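Homness Countertop Sealer, 36 oz bottle: my review after nine months
Posted by Pierina Mancuso, 11 May 2022

I bought this sealer last August, when we had moved into the apartment and I understood that the stone in the kitchen was never treated by the owner before us. I am not a professional. I only read the label many times and I did what it says, and I want to write how it went for me, for people who have the same doubts that I had.

First, the price. I paid 60 dollars in the Awwad store on our street. It is not cheap for a bottle of this size, but one coat on my whole kitchen took less than half of it, so I still have enough for the next time.

Before you open it, the counter must be very clean. I washed mine with dish soap and warm water, then I let it dry for one night. The label asks only for a few hours, but the kitchen was humid and I preferred to wait. If you have old wax on the stone, you must remove it. I had some near the stove and it took me one full afternoon with a plastic scraper.

Putting it on is easy. You pour a little on a soft cloth and you go in circles, a small area each time. After ten minutes you wipe what the stone did not drink. Here I made my mistake: in the corner by the window I waited too long, and it became sticky. I had to put more sealer on top to make it soft again and wipe fast. The label explains this, but in very small letters on the back.
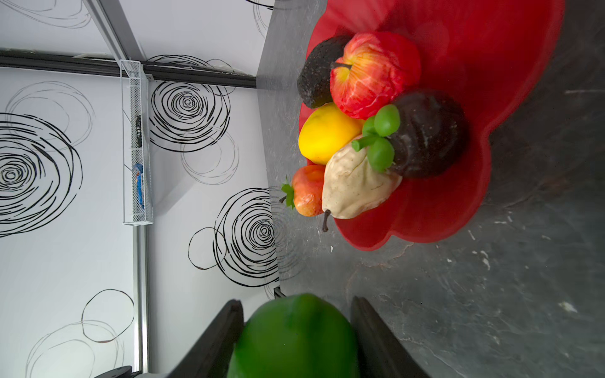 The smell is strong on the first day. I kept the windows open and we ate at my sister's place. On the second morning I could smell it only if I put my nose near the counter.

About the result, I am mostly satisfied. Coffee and tomato sauce stay on the surface and I have time to clean them. Lemon juice is another matter. It left one dull spot next to the sink, and I learned later that a sealer does not protect from acid, on any brand. I think they should write it on the front.

My neighbor Khalil Jaber used the Anico spray on his counter, and he says it is faster because you don't need the cloth for the first part. It is true, but he had to do it again after four months, and mine still makes the water stay in drops. We don't have the same stone, so maybe the comparison is not completely fair.

What I like: it does not change the color very much, and the cap closes well. What I don't like: the small letters, the smell, and that there are no gloves in the box for this price.

I give it four stars out of five. I will do the second coat this summer, and if something changes I will write it here.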